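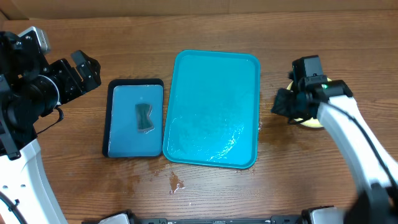 読了時間 2分

トレーの水滴をどう片づけるか、地味な話を続けて書きます。

青緑の大きいトレーと、濃い色の小さいトレー。並べて使うことが多いので、拭くのもまとめてやっています。

大きいほうは縁が立ち上がっているので、中の水が机に落ちにくい。そのかわり、傾けないと底に残ります。

スポンジは深緑の、真ん中がくびれた形のもの。くびれのところを指でつまめるので、平たい四角いのより持ちやすいです。

買ったのはVatenoの店頭で、126円でした。3月に見たときは棚の下の段に11個残っていました。

手順。まず水の多いほうのトレーから。スポンジを一度固く絞って、奥から手前に引く。押しつけると水が横に逃げるので、軽く。
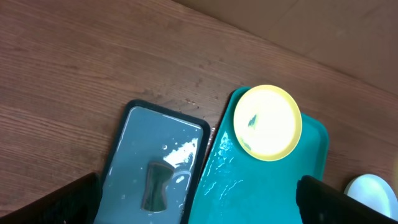 絞るのは小さいトレーの上ではなく流しで。小さいほうに絞ると、結局そっちをもう一度拭くことになります。何度かやりました。

角は丸いのでスポンジの端がそのまま入ります。縁の内側をぐるっと一周して、最後に底。

スポンジで取れるのは水のかたまりまでで、薄い膜は残ります。仕上げは乾いた布。うちはDrasbergの布巾、50枚入りで889円のを使っています。

木の机は、水滴を置いたままにすると白っぽい跡になることがあります。トレーを拭いたら机も拭く。机用の布は別にしています。

使い終わったスポンジはトレーに寝かせたままにしないで、立てるか吊るす。下に水がたまっていると、朝になっても裏側が湿っています。

前に使っていたJurčoのスポンジはもっと厚くて水をよく吸いましたが、乾くのが遅くてやめました。

トレーを重ねてしまうのは完全に乾いてから。急ぐときは縁どうしをずらして立てかけておきます。

布巾の洗い方はまた別に書きます。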